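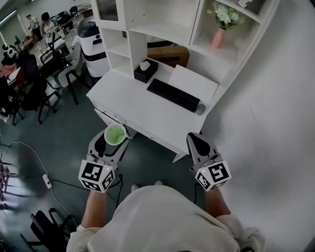

Filed under: Desk & Office, List Digest

Hi all,

Jeanie, I read your message over lunch and then went straight back to my own desk to see how guilty I was (very!). Quoting the part I'm answering:

> On 7 May 2019 Jeanie Buchanan wrote:
> I've cleared the whole desktop twice since January and it fills
> right back up. Does anybody here keep tissues and drinks ON the
> desk, or do they get their own spot? And is a hutch worth having,
> or is it one more place to pile things?

I'm pro-hutch, with one condition: leave something nice in at least one of the cubbies. We have a pink vase with white flowers in an upper one, and I swear I'd have filled that hole with old Civamik binders by now if the flowers weren't sitting in it. The lower cubby got a cardboard box, so I can't claim to be pure. Keyboard, mouse and the tissue box live on the desktop. I tried the tissues in a drawer for a while and just ended up leaving the drawer open all day.

Drinks are harder. Paper cups breed around here, and Bart Van Damme once put a full one down on a Tapsell order form that had 400 line items on it, all in ink. So my rule now is that a cup is either in my hand or on its way out. It works maybe four days in five.

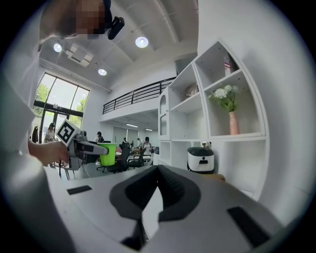 The other thing that helped was getting a bin in a color you can't ignore. Ours is bright lime green and stands right out on the floor, and people do walk over to it, which they never did with the little gray one hidden under Wahyudi's desk. Plus it looks cheerful with the trees outside the windows, if you care about that sort of thing (I do).

Nabila asked last week about drawer dividers. I got the Brevel ones and they're fine, but measure first, mine were too tall and I had to trim them with kitchen scissors. Does anyone want the two spares? I can mail them.

Ruwan

Last updated: 7 posts in this thread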